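2023-08-01

Back at the bindery bench after a long gap, and first a note on the Janevski, which I finished last night and which belongs in here as much as the glue recipes do, given that we're the ones printing the new edition. It's called *Skudutness*, it runs to 39 chapters, and I loved perhaps 5 of them without reservation. The rest I admired the way you admire somebody else's very tidy kitchen.

The story, for whoever picks up this notebook next: a ferry town loses its one bookshop, and the shop's last customer keeps going in anyway, chapter after chapter, reading aloud to the shelves. It moves slowly. I read the whole of the first part in March and put it down, and I'm so glad I picked it up again, because the second part (the letters!) is where the novel finally lets you in.

Setting: I tried the opening pages in Rurex and then in Grudemura. Rurex is handsome but a little cold for a narrator who apologizes this much. Grudemura has more give in it — the long sentences seem to breathe — so I've set chapter one that way and left the proofs in the flat drawer.
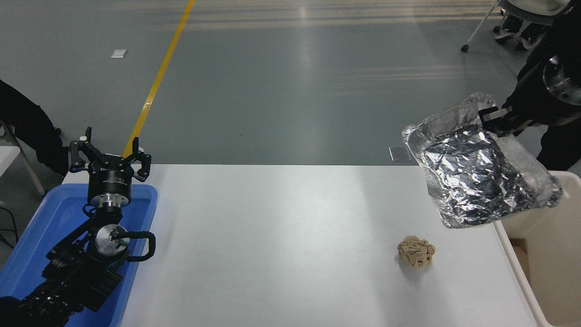
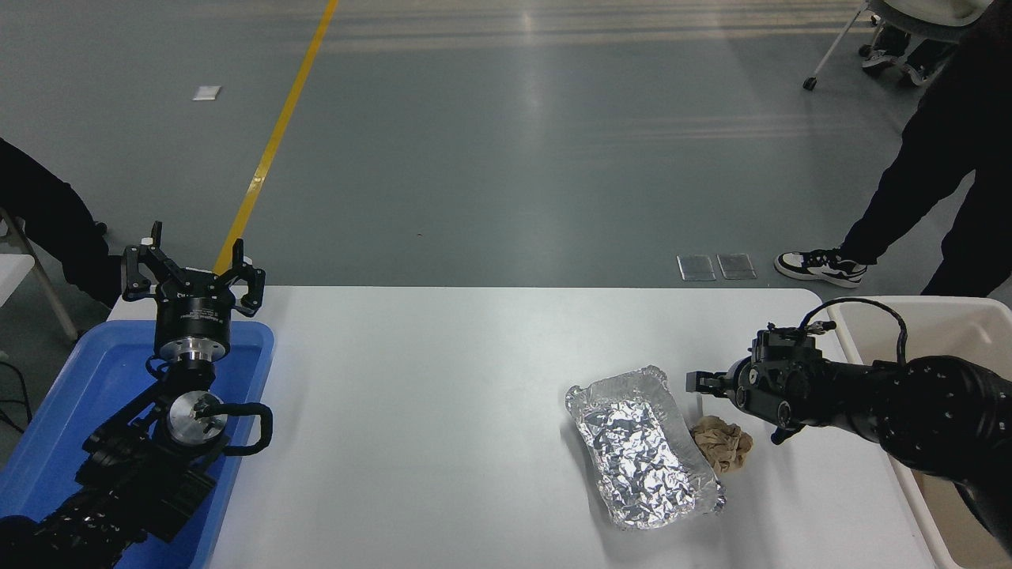 The letters should stay in roman, according to a note left in the proof margin, because a whole chapter of italics wears the eye out and Janevski never marks off one voice from another anyway; the reader is meant to be unsure who is writing until the signature. I think that's right, and I've changed my mind about the indents too.

Still to do: the run is 1000 copies, so check the paper order before anything else. Page 52 has a widow I can't shift without touching the text, and I'd like to ask before I touch a word of it. Try the epigraph one size smaller. Reread the ending, slowly, with tea.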